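I've changed my mind about finger pads

For most of the spring I was the loudest person in our little group about finger geometry. Longer fingers, shorter fingers, a steeper angle at the tip. I'd have bored you silly with it over lunch. Pads were the thing you picked out of a drawer at the end, like shoelaces.

Then we started on laundry, and I've had to eat a fair bit of that.

If you've only tried grippers on blocks and mugs, a T-shirt is a rude shock. A mug has one shape. A shirt has whatever shape you left it in, and it changes the second you touch it. The Nimeo arm I'd been so fond of (and yes, I defended it in August when everybody else wanted to box it up) would come down on a sleeve and close on air, or grab the sleeve and half the bedding with it. Over 30 tries one afternoon, and I could have used maybe ten of them.

So now I'm a hand-held person. You hold a gripper in each hand, you do the job yourself, and you find out very fast which part of the tool is lousy. No controller to blame, no waiting on somebody's config file — just you and a shirt.

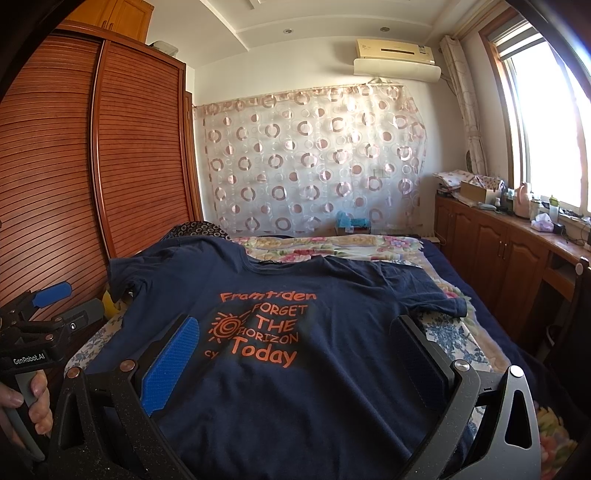
Navy tee laid flat on a floral quilt, fingers open. The left one has the blue textured pad.

Try it for an hour and you'll start having opinions about texture. A smooth pad skates over thin cotton, at least in my hands. A textured one bites, and then you have the other problem: it bites the quilt too. Bohdana Kobzar, who has much more patience than I do, got around that by coming in nearly flat and pinching at the hem. I copied her and my folds got better within 3 shirts. Same fingers, same linkage, different pad and a different wrist.

Demyd Pavliuk thinks I'm overdoing it. His view is that a decent wrist camera and a smarter grasp planner will make up for any pad you like, and that I'm tuning rubber when I should be tuning software. Fair enough, and he may well be right in a few years. But I've watched a very clever planner drop the same collar 16 times, and I don't think it was short on brains.

What bugs me is how we compare these things. The spec sheets give you stroke and force and weight, and then the pad gets one line, if that. I'd love to see a plain test: one shirt, one soft bed, a few sets of pads, and somebody writing down what slipped. We're going to do ours at Kolcombe with whatever's in the drawer. If you have odd pads lying around, send them over.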